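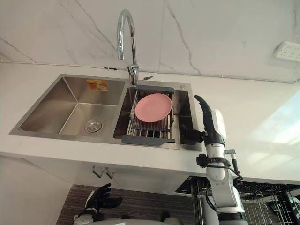

Is a two-armed kitchen helper worth paying for by the month?

For a household that cooks most nights, I think so, provided you sign up for the dishes and treat everything else on the menu as a bonus.

I have been turning this over since December, when I first read through what Deltilau is offering with its Brinier service, and I keep coming back to the hands. The cheaper kits, the Gosling among them, give you a pair of pinching jaws, and jaws are perfectly fine for boxes and cans. A plate is another matter. A round plate lying flat on a rack wants a thumb under the rim and a few fingers on top, the way your grandmother did it, and I would gladly give up a good deal of speed to have that.

Then there is the price, and I do wish the company would be plainer about it. You can buy the machine outright for $2,968, or you can pay $693 to get started and then $40 a month, with 2 months free if you pay for the year. I like the monthly plan better (my husband does not, and we have had this talk more than once!) because the software is still changing, and I would hate to own a version that gets left behind.

My one real complaint is with the sales pages, which promise help all over the house. I would have been so much happier with a short, modest list: rinse, rack, dry, put away. Prellau sells its machine that way, dishes and counters and nothing more, and I trusted them sooner for it. If Deltilau would trim its promises down to the sink, I would send my neighbors there tomorrow.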